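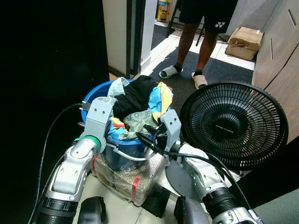 Customer reply
It is the same after a second wash. The clothes come out of the machine smelling fine and by the next morning they smell sour again, the sports stuff worst of all. I have changed the detergent already. I don't want to keep washing the same load over and over, so please tell me what to check first.

Ticket 812
Gurnitz Home Help - Laundry and Linen
Opened: 24/04/2023
Location: Lurkley Court, Unit 7
Machine: Belmonte front loader, no dryer
Category: Odor after washing
Status: Resolved, see last entry

Original request
Washed clothes smell sour once they have dried. Mostly shorts and tops with elastic waistbands, some bigger cloths too. No outdoor line. Everything is dried indoors on a folding rack or over chair backs. Moved in at the beginning of April and part of the household is still packed. The last place had a dryer and we never had this problem there.

Support, first response
Thank you for the details. Sour smells that come back after drying usually have one of two causes: something growing in the machine, or clothes that stay damp too long between the end of the cycle and the rack. Sometimes both. Please answer these before we suggest anything else.

How long does the load stay in the drum after the cycle ends?
Where does it go next, and how long does it stay there?
Is the fan used for drying, and where is it pointed?
Does the drum itself smell when it is empty?
What temperature do you normally wash at?

Customer reply
In the drum, maybe an hour, sometimes overnight if I start it late. Then it goes in the blue basin and waits there until there is room on the rack. The basin sits up on a bundle in bubble wrap that we have not unpacked, so it is off the carpet at least. I use the black desk fan but only on the rack, never on the basin. The drum smells a bit when I put my head in. Cold wash for nearly everything.

Support
The basin is the first thing we would change. A solid plastic basin lets no air in from the sides or the bottom, and when clothes are heaped in it the middle of the pile stays damp for a long time. A fan next to the basin does very little for the pile even when it is on. It moves air over the top pieces and the rest stays as it was.

Lifting it off the carpet is fine for your back and keeps the carpet dry, but it makes no difference to the smell. Also check that it is level. A bundle in bubble wrap is a soft base and a heavy wet load can tip. Since you have a strap around that bundle, make sure the basin is not standing on the buckle or the knot, if there is one.

Step 1. Smell test
Take the clothes out of the basin one at a time. Smell the waistband, the underarms and any thick seams. Put the ones that smell in one pile and the ones that don't in another. Do not go by how they look.

Step 2. Empty the basin and wash it
Hot water, dish soap, a brush around the rim. Rinse and dry it with a towel. If it has been used for dirty clothes on the way to the machine, it can pass the smell back to the clean ones.

Step 3. Clean the machine
Pull back the rubber door seal and wipe the fold. Take out the detergent drawer and scrub the slot behind it. Run the drum clean cycle empty. Leave the door open afterward.

Please report back after Step 3. Don't wash the clothes again yet.

Customer reply
Done. The seal was bad, there was gray slime in the bottom of the fold and a hair tie. Drawer was worse. I had not known it came out.

Smell test: shorts and anything with an elastic waist were the worst. The blue and yellow patterned cloth was fine, it was hanging half out of the basin so I suppose it got air. The black piece was on top of the heap and was only a little off. Pieces from the middle and bottom were all sour.

Support
That fits with the basin. The pieces that had air around them did better than the ones packed underneath. Elastic waistbands are several layers thick and dry last, so they should always be checked last too.

Step 4. Soak
Fill the clean basin with warm water and the oxygen-type stain powder you use, at the dose on the tub. Put in only the pieces that failed the smell test. Keep the patterned cloth out unless you know it is colorfast. Soak for 40 minutes and press everything under the surface once or twice. Do the soaking in the bathtub or on a hard floor, please, and move the fan and its cord well away first. A full basin is too heavy for the bubble-wrapped bundle.

Step 5. Wash
One load, drum no more than three-quarters full, warm if the labels allow it. Use the normal amount of detergent and no softener. Softener leaves a film on sports fabric and holds smells in. Choose the extra rinse if your model has it.

Step 6. Straight to the rack
Set a timer for the end of the cycle. Carry the load to the rack in the basin if you like, but empty the basin as soon as you get there. Shorts go upside down by the hem, with the waistband open so air can get inside. Leave a hand's width between pieces.

Step 7. Fan
Put the fan on the floor or on a low stool and aim it along the rack, so the air passes between the clothes. Keep it on until the waistbands are dry, not just the legs. Leave the door to the room open.

Customer reply
Two questions. The room is carpeted and pretty full, there is a cardboard box by the beige cabinet and other things on the floor near the door. Is it okay to dry in there at all? And does cold wash have to go? I was told cold was better for sports clothes.

Support
You can dry in there. Try not to put the rack right up against the cabinet or over the box. Cardboard takes up moisture and will start to smell by itself, and it slows down the air. If the box can be emptied or moved, do that first. Keep a clear path to the door so you aren't stepping over cords with a full basin in your arms.

Cold is fine for most loads. Do one warm load every couple of weeks, and put the sports clothes in it if the labels allow. Turn them inside out.

Customer reply
Soaked, washed, hung up. The water in the basin went a nasty color. Most of it is good now. One pair of shorts is still sour at the waist, only at the back. It dried overnight with the fan on. I weighed the load before and after because I was curious, it lost over 1,510 grams on the rack.

Support
That is a lot of water, and it gives you an idea of what was being held in the heap. If loads come out of the machine that heavy, look at the spin setting. Some cycles on the Belmonte default to a low spin and have to be changed by hand. Low spin is right for delicates, but everyday cottons and sports clothes can usually take more.

For the shorts: mix one part white vinegar with four parts water, dab it on the back of the waistband inside, wait, then rinse well and wash again with the next warm load. Never use vinegar together with bleach. If the waistband has printing on it, keep the mix on the inside and don't rub.

Customer reply
Spin was on low. It must have been like that since the machine was installed. Changed it. Shorts are fine after the vinegar. I have also ordered a basket with holes from Dulodthorpe and will keep the blue basin for soaking and hand washing.

Question for later, the bundle needs unpacking before the new basket comes or there is no place to put it. There are blankets in it that have been wrapped since the move. Do they need washing too?

Support
Open it and smell them first. If they were dry when they were packed, they most likely only need airing over the rack for an afternoon. If there is any mustiness, wash one at a time, they get very heavy. Keep the red strap, it's useful for storing them again, but use a cotton cover next time. Plastic traps whatever damp is already in there.

Customer reply
No smell, just dusty. Airing them now with the window open.

Internal note
Cause: door seal and drawer dirty, spin set to low, wet load left heaped in a solid basin. Customer has cleaned the machine and changed the drying routine. Sent the seal cleaning sheet. No technician visit needed.

Status changed to Resolved. Ticket reopens if the customer replies.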